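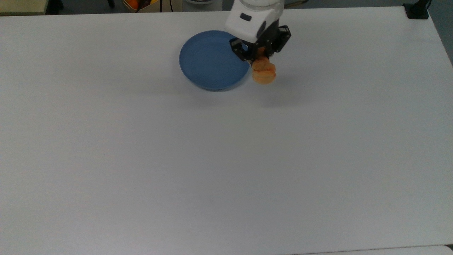
The gripper with a bun-like food item in hand, right beside the blue plate.

2/26/20
14 shares | 7 comments

How I label grasp clips by phase (and why my place policy got better)

A few people asked how I split up my demonstrations before training, so I'm finally writing it up. You'll need a set of recorded pick-and-place runs, a way to log the finger opening and the arm height alongside the video, and a bit of patience. I had 500 clips of food-type objects going to a plate, all of them driven by hand.

The idea is pretty simple. If you train one policy on whole runs, it spends most of its effort on the long boring moves and gets sloppy at the two moments you care about, which are closing on the thing and letting go of it. So I cut each run into phases and give the short ones more weight. I got the idea from a talk by Hanna Wysocka, who was doing something close to this with drawers (I've never got drawers to work, so hats off to her).

Step 1. Pick your phases. I use four: reach, grip, carry, release. I tried seven once and it was miserable. I couldn't agree with my own labels from the day before!

Step 2. Get a rough cut from the logs. Grip starts when the fingers begin closing. Carry starts when the arm height goes up and the finger opening has stopped changing. Release starts when the fingers begin to open again. Smooth the finger signal first, or you'll get a pile of tiny fake phases. A window of 8 samples was fine for me.

Step 3. Fix the cuts by eye. Yes, all of them. Look at the bun-like item up top: it's off the table, but it's still out past the right edge of the plate. I'd label a frame like that carry, even when the arm has slowed down a lot. My first script called slow frames near the plate "release" and the policy learned to let go early. Very annoying, and it took me most of September to find.

Step 4. Weight the loss. Count up how many frames each phase has over the whole set, then weight each phase by one over that count. I cap the biggest weight at 20 times the smallest. Without the cap, training went all over the place – the loss curve looked like a seismograph.

Step 5. Feed the phase in during training, and predict it at run time. A small extra head on the same image features does the job. Don't bother with a second network until you've tried that.

Step 6. Test with the plate moved. Keep the object and the light the same, shift only the plate, and write down where each item lands. If it always drops toward the old plate spot, the policy is memorizing arm positions and you need more variety in your runs.

A couple of things I'm less sure about. Soft objects are weird, because the fingers can keep creeping closed after the lift and then the carry rule in step 2 fires late. Wojciech Żak suggested using motor current in place of finger opening, and on the clips I've tried it does look cleaner. I've only gone through about 30 that way so far, though, so don't take it as a result.

My labeling script is called Zellel and it's still a mess. I'm cleaning up the part that reads the logs, then I'll post it with the settings I used.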